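Got the renewal letter for the herd health plan this morning. 21 pages. Page one tells me how much they value me as a client.

Farm's outside Endby, dairy, have used the same practice since my father-in-law ran it. Good vets. I have no quarrel with the vets. My quarrel is with the collars.

The new plan bundles in the Rekar collar for every milking cow. It hangs on her neck, listens to her chew, and tells you when she's in heat or coming down with something. So the brochure says. I have 169 cows and I know most of them by their walk.

Asked what happens if I take the plan without collars. Was told that "isn't a configuration." It was a configuration last December.

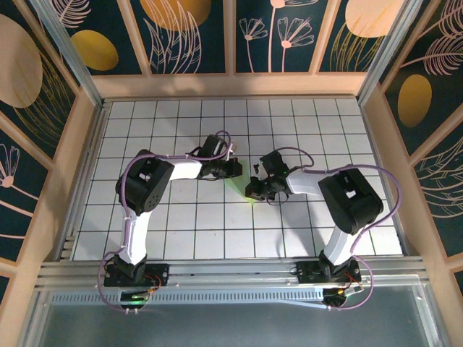

Price is $3,000 up front for the base station, then a monthly fee per head. Miss a payment and the alerts stop. The collar stays on the cow, I suppose as jewelry.

Sigrun Hägglund runs 600 head over the ridge and has had them since winter. I called her. She says the heat alerts are decent and the sickness alerts go off every time she changes the feed. She has stopped looking at the sickness ones.

So what is a sickness alert worth once you've quit looking at it? I'd like to see that on a chart in the brochure. They have a lot of charts in there. One has no numbers up the side.

Also asked where the "fewer vet visits" claim comes from. Trial herds, they said. Whose? They'd get back to me. This is the same practice that bills me for vet visits, so you can see why I'm curious.

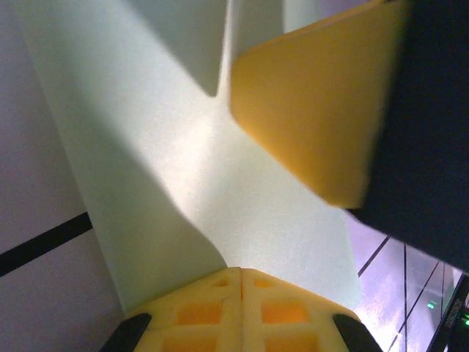

**Astanham, July 3, 2008**

At the producers' meeting, in the hall behind the feed store. Rekar has sent a man. Free pens. Coffee is terrible.

His herd slide compares collared cows with "traditional observation." I asked how often the traditional people went out and looked. He didn't have that to hand.

Tarık Ersoy stood up and asked who owns the records if you leave. Best question of the day. Answer was long and had the word "partnership" in it four times. Tarık asked it again. Still don't know who owns the records.

To be fair – there's one fellow here with bad knees and a barn a long way from the house who says it has saved him a lot of night walking. I believe him. That's a real use.

My own worst breeder is Tatlı, nine years old, hardly shows heat at all, stands there like a gatepost. If the collar catches her I'll eat some of this post. Asked for one collar on loan to try. Minimum order is the whole herd.

Going to write to the practice tonight and ask for last year's plan at last year's price, plus whatever milk fever has cost them in drugs. Will post the reply if I get one.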